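Home | Talks | Notes | Workshops | About | Contact

One Basket, One Cup: notes for the desk-clearing talk

These are my speaker notes, more or less as I read them out at the Dutholm library evening. I've left the stage directions in so that Henrike Reuter can use them when she gives the talk in March. Henrike, skip whatever doesn't sound like you!

[Start before people have settled. Don't wait for quiet.]

Hi everybody, come on in, there are seats down the front and I promise I don't pick on people. I've got 50 minutes and I plan to use 30 of them, and then we'll talk, and you can tell me about your own tables. I love that part. Last time a man told me he'd been eating dinner standing up for a whole winter (he had a jigsaw puzzle going, and then he had a second jigsaw puzzle on top of the first).

So. My subject is the table. Your kitchen table, your desk, that flat thing in the hall where the mail goes. I'm not going to talk about closets tonight. I know closets are what people want to hear about, and I have a closet talk, it's called Flirkero, don't ask, it was a word my nephew made up for the noise a closet makes when you open it and everything slides. Another night.

[Pause. Drink some water. Hold up the cup while you do it.]

A table is the hardest thing in the house to keep clear and the quickest one to fix. It collects stuff because it's at hand height. You come in with your arms full and it's right there, and you put down the keys and the gloves and the library book (hello, library people) and a thing you meant to return to your sister. By supper you're pushing a pile to one side with your elbow. I did that for years. I got very good with my elbow.

What I do now is one basket and one cup. I stole half of it from an old house-care newsletter called Zorosby, and the other half I came up with on my own after I spilled a full glass of iced coffee over my tax papers.

The basket first. I like wire, the mesh kind, with an open top. You can see into it from the side, so you know what's in there without digging. I had a lovely woven one before this, really pretty, with a lid, and I lost a phone bill in it for the best part of a season. A lid is an invitation. Get one without.

Size: small enough that you can pick it up full and carry it across the room with the other hand free for the door. If you have to brace it on your hip it's too big and it'll turn into furniture.

And then the rule, which is the only rule in the whole talk, so write it down if you're a writer-down. The basket gets emptied before it gets used. You sit down, you tip out whatever's left from yesterday, you put those things where they live, and then you start your day's work with an empty basket on the table. Whatever lands on the table while you're busy goes in the basket. Pens, mail, the charger, the little screw you found on the floor and don't dare throw away.

[They usually laugh at the screw. If they don't, move right along.]

People ask me where on the table it should go, and I have strong feelings about this! Toward the back. You want the front of the table for your arms and your paper. Put a basket at the front and you'll knock it with your wrist all day, then you'll shove it over to the side, then it's on a chair, and now you've lost a chair as well.

Now the cup. I'm fussier about the cup. It has to have a lid, and I want the kind with a straw, so that I can drink without tipping anything over my work. Insulated if you can get it – no ring on the wood. I have a wood table, a light one, and it shows everything. I had an open mug on it for one morning and I was out there with a cloth and some oil that same afternoon.

The cup goes right up against the basket. Let them touch. I used to let mine wander, and a wandering cup ends up at your elbow, and you already know about me and my elbow. If it has a parking spot against something, your hand learns the spot. It took me a week. Henrike says it took her two days, but she's a tidier person than I am and she'd only switched from a thermos.

[Good place for a question. Somebody will ask about flowers.]

Flowers, yes, fine, have flowers. I put mine on the windowsill. A vase on a work table is an open mug with a stem in it as far as I'm concerned, but it's your table.

What about kids? Same thing, lower down. My sister has one basket for each of them and calls the whole row Pan, as in Peter, and at bath time they go and "feed Pan". I can't say it would work on me.

What about paper? Paper is where it gets harder. I went through my own drawers for this talk and pulled out 540 sheets, and I kept a folder's worth. Most of it was instruction booklets for things I no longer own. So for paper I'd say the basket is a waiting room. It can sit there till tomorrow morning when you tip it out, and then it has to go someplace, even if that place is the recycling.

Okay, homework, and it's tiny. Tonight or tomorrow, take everything off one table. All of it, onto the floor if you have to. Wipe it down. Then put back the basket and the cup and leave it like that while you have something to eat. Look at it for a bit. I did mine again before I drove over, and I still get a silly little thrill from it.

[Leave the slide up through the questions. Keep the handouts by the door.]

Related

Why I gave up on the junk drawer (and then got it back)
Flirkero: notes for the closet talk
Feeding Pan: tidying up with small children
Getting a ring out of a light wood table
What to keep by the front door
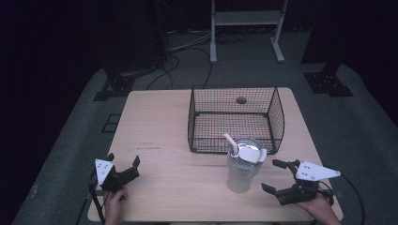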